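Consejos para el taller
Cómo ordenar la mesa de trabajo y las piezas pequeñas

Publicado el 31 de agosto de 2023

Una mesa de trabajo se llena sola. Se empieza con un tablero despejado por la mañana y a media tarde hay racores, tapas, tornillos sueltos y una caja abierta en cada esquina. Los consejos que siguen sirven para un taller doméstico, un garaje o una habitación con una mesa grande, y no hace falta comprar casi nada para aplicarlos.

Vaciar antes de clasificar

Retire todo de la mesa y póngalo en una bandeja o en una caja de cartón. Clasificar sobre una superficie ocupada lleva el doble de tiempo y las piezas pequeñas acaban debajo de las grandes. Pase un paño apenas húmedo por el tablero y séquelo enseguida, sobre todo si es de madera sin barnizar. En los tableros oscuros o marrones el serrín se ve bien, pero las piezas negras se pierden con facilidad.

Trabajar sobre un fondo claro

Un panel blanco, una plancha de plástico o el reverso de un calendario viejo bastan para distinguir arandelas, tapones y conectores. Si el panel es grande, compruebe que apoya bien antes de poner nada encima: cuando queda inclinado, lo redondo rueda hacia el borde. Un listón fino pegado con cinta en el lado más bajo evita la mayoría de las caídas.

Para reparaciones con muchas piezas, dibuje a lápiz unas casillas sobre un papel blanco y numérelas en el orden en que desmonta. Al montar se recorren al revés. Es un método lento la primera vez.

Separar por familias

No conviene separar por tamaño desde el principio. Funciona mejor por uso: fontanería, electricidad, muebles, bicicleta. Dentro de cada grupo ya se separa por medida si hay cantidad suficiente. En casa contamos una vez lo que había en los cajones y salieron 567 piezas, de las cuales más de la mitad eran tornillos repetidos. Desde entonces cada julio hacemos limpieza y tiramos lo oxidado.

Los racores metálicos en T, los codos y las uniones se guardan juntos aunque sean de diámetros distintos. Si tienen junta de goma, guárdelos sin apretar. Las juntas aplastadas durante meses pierden la forma y luego gotean.

Lo que no se sabe qué es va a una caja aparte. Revísela cada tres meses y deshágase de lo que siga sin identificar, salvo que tenga aspecto de pertenecer a un aparato que todavía usa.

Cajas y recipientes

Las cajas pequeñas de color vivo se encuentran antes que las transparentes en una mesa llena. Una caja naranja o amarilla destaca en cualquier sitio. Si tiene un agujero en la tapa, puede servir como hucha para tornillos sobrantes: se echan durante el trabajo y se ordenan al final. Para hacer una así, use una caja de plástico rígido y una broca de corona, sujete la tapa con un sargento y lije el borde del corte.

Las cajas apilables de Vuvumex van bien para cajones bajos, aunque la tapa del modelo pequeño cierra muy justa – conviene abrirla con las dos manos y lejos del borde. Los organizadores de Hurkbridge tienen divisores móviles; los míos se han soltado en dos ocasiones y los fijé con una gota de silicona. Los frascos de conserva siguen siendo una buena solución para clavos, siempre que no estén en una balda alta.

Etiquetas

Escriba la etiqueta en el frontal y no en la tapa, porque las tapas se cambian de caja. La cinta de carrocero aguanta bien en plástico liso y se quita sin dejar apenas resto. En metal grasiento no pega: limpie antes con alcohol y espere a que se evapore. Use rotulador permanente y letra grande, con una sola palabra si es posible.

La luz y las sombras

Una lámpara única deja sombras duras y en ellas desaparece cualquier pieza oscura. Ponga dos puntos de luz, uno a cada lado, algo por encima de la altura de los ojos. Las lámparas de pinza sirven. Si la mesa está junto a una ventana, trabaje con la luz entrando por el lado contrario a la mano que usa.

Cables

Los cables que cuelgan sobre la mesa arrastran piezas al moverse. Sujételos por detrás o por arriba con bridas de velcro, dejando una curva amplia donde el cable tenga que desplazarse con el aparato. No los doble en ángulo cerrado junto al conector. Las regletas van atornilladas al lateral de la mesa, nunca sueltas sobre el tablero.

Zonas en la mesa

Divida el tablero en dos partes. En una se trabaja y en la otra esperan las piezas. La caja de sobras puede quedar entre ambas, al alcance de la mano. Con una mesa de roughly metro y medio, es decir, aproximadamente metro y medio de ancho, hay sitio de sobra para un panel grande al fondo y un grupo de piezas sueltas delante.

Deje siempre libre una franja en el borde más cercano. Ahí se apoyan los antebrazos y de ahí es de donde más cosas se caen.

Al terminar

Devuelva primero lo grande y después lo pequeño. El aceite para bisagras de Ferreira y los botes de cola se guardan de pie y con el tapón limpio. Los trapos con aceite se extienden para que se sequen al aire libre y no se dejan hechos una bola en un cubo.

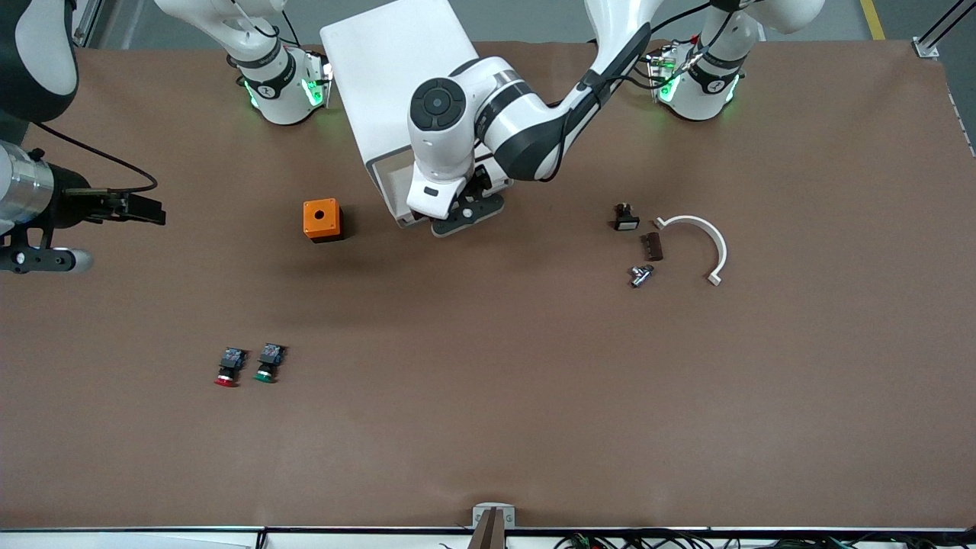 Para el suelo, un imán envuelto en una bolsa de plástico recoge los tornillos de acero; al darle la vuelta a la bolsa caen todos juntos en la caja. El latón y el aluminio hay que barrerlos. Pase la escoba también por detrás de las patas de la mesa.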